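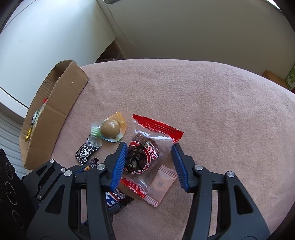

Snack shelf: changes from 27 April 2021

The snack shelf in the Brenero building is moving from the second-floor kitchen to the sitting room, next to the pink seats. The kitchen cupboard is too small for the quantities we now go through, and people were leaving boxes on the worktop.

Individually wrapped items only, please. That means sealed packets of one portion each, sweet or savoury. Loose biscuits, cut cake and anything that needs a fridge should stay in the kitchen, on the lower shelf marked Jarolo.

We had 394 packets in the last delivery and 27 were past their date by the time they reached the bottom of the box. Riaan Modise will now put new stock at the back and bring older packets forward. If you top up the shelf yourself, do the same. Anything within five days of its date goes in the shallow tray at the front and can be taken without signing for it.

The signing sheet stays. Write your initials and the number of packets. The limit is two a day each, and visitors don't count towards your total.

Empty wrappers go in the bin by the door. Clear film with printing on it can't go in the paper recycling, and the last two bags were sent back to us for that reason. Please also shake crumbs off the seat covers. The fabric holds on to them and the covers are only washed again in September.

Requests for the next order should go to Kazimír Vrabec in the Weltus office. He would like the name of the snack and the pack size. Several people have asked for more savoury things and fewer sweets, and he has noted this already.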